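Bench tips: drop boxes for a small pick-and-place arm

Cut the tray down to 41 mm so the fingers clear the walls. Leave the flaps off.

Run hot glue along the inside of each corner and hold it while it sets. Tape alone let go after 22 drops on our Nistham build.

Put the tray against something solid before you teach the positions. Ours crept 2 mm a day until we did.

Keep cords out of the arm's reach. 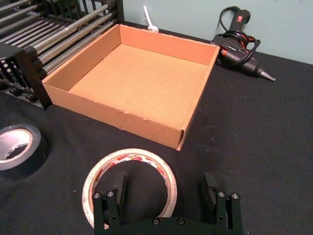

Open tray up against the rack, glue gun and tape on the bench.

Next tip: marking out the bench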